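Projects > Brisix > parts-bench > README

Brisix parts bench - notes and data card

Read this before you put anything back. Covers the small-parts storage on the bench: what's in the list, how the labels work, what we still havent sorted. Started by Deepika Joseph, kept up by me (Muthu Achari) when I get time. Last proper pass February 2025.

What's in the folder

parts.csv - one row per part type, 200 rows right now. Columns are bin, part, value, legs, qty_class, note. qty_class is just "plenty", "low" or "out". No real counts, we tried that in October and gave up in a week.

bins.csv - bin code to storage unit. 76 bins in use. Codes go row letter then column number, starting from the back left. So B3 is second row, third across. Drawers get a D in front.

labels.txt - print sheet for the label maker. Plain text, one label per line.

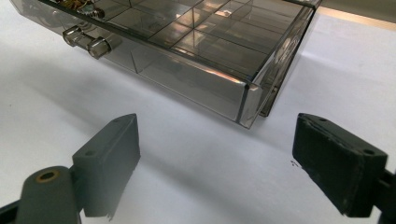
Small stuff with leads goes in the grid compartments, one value per compartment. If two values look alike, put a scrap of paper in with each. Don't bend leads to make them fit - use a bigger bin. Loose screws and standoffs do not go in with the components. Ever. Yamuna spent an evening picking those out.

Known problems

- 51 rows have no value filled in. Mostly capacitors with the print rubbed off. Need someone with a meter.
- Kacper's leftovers from the Grotbridge job are listed as "misc K". Not checked.
- Some notes are in Portugese, from Rosário. Fine to leave, or translate if you can.
- Row F was relabeled halfway through. Old codes might still turn up in note.

Adding a part

Check parts.csv first, it may already be there under another name. Add the row, pick a free bin, update bins.csv in the same commit. Then print the label. Label last - otherwise you end up with a labeled bin and no row.

To do: merge the Miseck list, sort the LEDs by color.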